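The Supporting Actress Is Doing All the Work

By Joelle Najjar

Somewhere in the second hour of Makport, after the hero has stared at his third lake, a woman in a cardigan comes into the kitchen and asks if he's eaten. She gets maybe two minutes. She says four lines, one of them to a dog. I have thought about her every day since Tuesday, and I couldn't tell you what the hero's name was.

The woman is played by Hashini Hettiarachchi, and if you have watched any television in the past decade you have seen her be somebody's sister, somebody's nurse, or the judge who sighs. Her list of credits runs long enough to need its own table of contents. Her name on a poster, when it appears at all, sits down among the lawyers and the caterers.

I'm not mad about this. I'm a little mad about this.

The business has decided that a movie star is a person you notice when they come in. Fine. Hettiarachchi has a different trick, where you notice the other actors getting better. In Dandodthorpe, a drama about a ferry strike that 893 people must have seen in theaters, me among them, she plays a union clerk who mostly stamps forms. The leading man had been shouting for nearly 40 minutes by then. She looks up at him, goes back to her stamping, and he starts acting. You could see him find his feet.

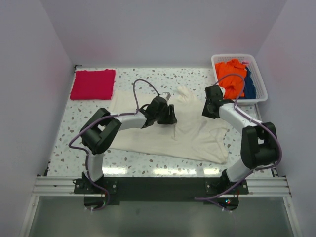
What the Awards Are For

Every winter the prizes go to whoever lost the most weight or learned the cello. I respect the cello. I tried it once and was asked to stop. But there's no trophy for listening, and listening is most of the job.

Her best work is in Skuten, where she plays a widow at a bus stop and says nothing for an entire scene while her son explains why he can't come home for the holidays. Most actors would give you a tear. She checks the bus schedule. I had to pause it and go stand in the hall.

People tell me she should get a lead. I used to agree, and then she got one, in Wijesinghe, and it was very good, and they gave her a lake to stare at. I missed the cardigan.

So cast her in everything, pay her like the man with the lake, and move her name up above the caterers. I'll be in the third row in May, when the next one opens. I hear she plays a dentist.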